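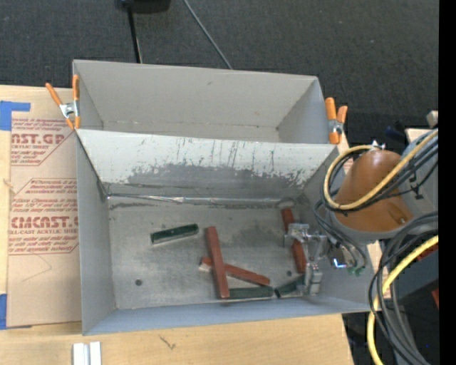
Metal Storage Bins: Care, Repair and Sorting on the Bench
Workshop tips, updated 7th February

Painted metal bins outlast most plastic tubs in a home workshop, but the paint does not. Blocks, offcuts and hardware are dropped in, dragged up the side and tipped out again, and the coating wears through in predictable places. The notes below cover inspection, cleaning, touch-up and layout for open bins used on a wooden bench.

Where the wear shows first

On a bin used for loose blocks, the sloping wall takes most of the damage. Expect thin vertical scratches near the top, where pieces are slid in and lifted out, and chipped paint among them. Lower down the scratches merge into a continuous worn patch with a ragged edge. The bin floor goes dull and mottled, which is normal and needs no treatment unless it feels rough.

A bin that is seldom filled may show nothing more than a scuff and a faint stain along the bottom seam. Swap a heavily worn bin with a less worn one once a year. Teófilo Castaño does this every August, when his shop is cleared for floor cleaning, and marks the bottom of each bin with the year in paint pen.

Inspection

Empty the bin completely and carry it to a window or a good lamp. Check the following:

Seams. Run a gloved finger along the joint between wall and floor. A stained seam should be wiped and looked at again. If the stain comes back within a week, moisture is sitting in the joint.

Bare metal. Scratches that catch a fingernail have usually gone through the coating. Bright metal is not a problem in a dry room. Orange or brown metal is.

Holes in the floor. Many bins have small round holes for drainage or mounting. Keep them open if the bin is ever rinsed. If the bin holds small hardware, cover the holes from the inside with foil tape or a thin mat.

Rim. Look for burrs along the top edge. File them flat with a fine mill file, working away from the hand.

Cleaning

1. Vacuum out dust and chips with a crevice tool. Do not blow the bin out with compressed air indoors.
2. Wipe with warm water and a few drops of dish soap. Use a soft brush in the corners.
3. Rinse with a damp cloth and dry at once. Stand the bin on its end for two hours so that water leaves the seam.
4. For dark smudges, use a cloth dampened with mineral spirits. Test it on an outside corner first. Some shop enamels soften.

Smudges left by painted wood are transferred pigment and come off with light rubbing. Smudges left by rubber need more time. Avoid steel wool on painted walls; it leaves particles that rust and stain the surface later.

Touching up the paint

Touch-up is worth doing on the outside and the rim. Inside a working bin it seldom lasts, and a liner is the better repair. If you do want to repaint the interior, the sequence is as follows.

Scrape away loose flakes with a plastic putty knife. Feather the edge of the sound paint with 300 grit wet-or-dry paper — the aim is a slope that cannot be felt with a fingertip. Degrease. Apply a rust-inhibiting metal primer in two thin coats, then the color coat. Leave the bin empty for a full week. The surface is dry to the touch long before it is hard, and blocks stacked on soft paint will print their outlines into it.

Old finishes deserve caution. Where the age of the paint is unknown, use a lead test swab before any sanding. If the test is positive, do not sand.

Foil tape on seams

A strip of aluminum foil tape will cover the joint between wall and floor and keep dust out of it. Clean the joint with rubbing alcohol. Cut the strip slightly long, fold it lengthwise with the backing still on, then peel and press from the center toward the ends. Burnish with the back of a spoon. Wrinkles are cosmetic, but a raised wrinkle will tear when something hard is dragged over it, so press each one flat. Replace the strip when the edge lifts.

Liners

Rubber drawer mat, felt and thin cork all work. Rubber grips too well for pieces that need to slide out. Felt is quiet and holds dust. Cork is the usual compromise for painted wooden pieces. Cut the liner 2 mm short on every side, or it will buckle in the corners. Do not glue it down. A loose liner can be lifted out and shaken.

Walter Ticona lines only the floor and leaves the walls bare, on the grounds that the walls are where he tips things out. This is a sound arrangement for bins with a sloping side.

Sorting blocks between two bins

Two bins placed one directly behind the other take up less bench width than a side-by-side pair, and they suit a simple sort. Fill the front bin, leave the rear one empty, and move one color back at a time. With a small mixed lot such as three dark green blocks and three reddish-brown ones, the steps are short:

Take the pieces lying on top first. A long block resting across another will roll or drop if the lower one is pulled out from under it.

Work next on the pieces lying along a wall. They are harder to grip, and a free end is the place to lift from.

Leave any block that lies by itself until last. It can be picked up at any time and is in no one's way.

Lay the sorted blocks flat in the receiving bin, all in one direction. Pieces thrown in at angles wear their corners, and the pale, rubbed ends seen on older painted blocks come largely from this.

Placement on the bench

A metal bin will mark a light wooden top. Fit four adhesive felt pads under the corners, or set the bin on a scrap of mat. Keep the front bin far enough from the edge that a forearm cannot catch it. If the floor is carpeted, sweep the bench before moving the bins — chips are difficult to get out of pile, and a dark carpet hides small screws very well.

Do not stack open bins when loaded. The upper one bears on the rim of the lower one and bends it, after which neither sits flat.

Readers' note

Milagros Condori writes that automotive wax on the outside walls makes smudges easier to wipe away. We tried it on one bin and agree. Keep wax off the interior, where it collects dust, and off the bottom, where it lets the bin slide.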